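Ticket 114: Rantala dishwasher stops mid-cycle, E4 light blinking
Opened by: Yolotzin Galindo
Status: waiting on part

Hi again! So the Rantala quit on me at the 8 minute mark this morning, same as before. It fills, hums, swishes a bit, then beeps and sits there with water in the bottom. I cleaned the filter, ran it empty on the 70 minute program – same thing. Kitchen pics attached. 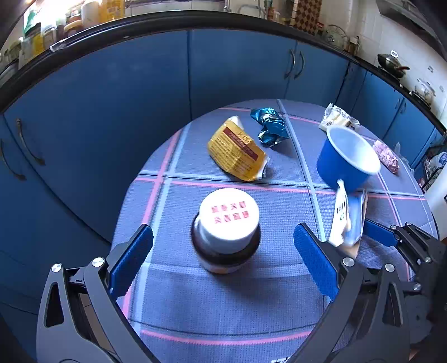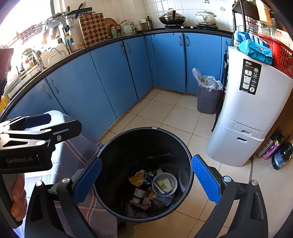

My guess is the drain hose, the gray Roline one your installer put in back in June. It runs behind the cabinets and I think it's kinked where it goes through the wall (I can feel a bend but can't get my arm in far enough). The cabinets are the blue ones, so if whoever comes out has to pull a panel, please be careful with the paint, I'll never match that color again!

Reply from Cletus Kowalczyk, Cledden Appliance Support:
Hi Yolotzin, thanks for trying the filter. Please shut off the water under the sink and check whether the hose loops up higher than the drain inlet.

Update from me: checked, and it doesn't loop at all, it just sags. I propped it up with string and got 4 more minutes out of it before the beep. Can you send the Prustau bracket you mentioned on the phone? Afternoons are best for me.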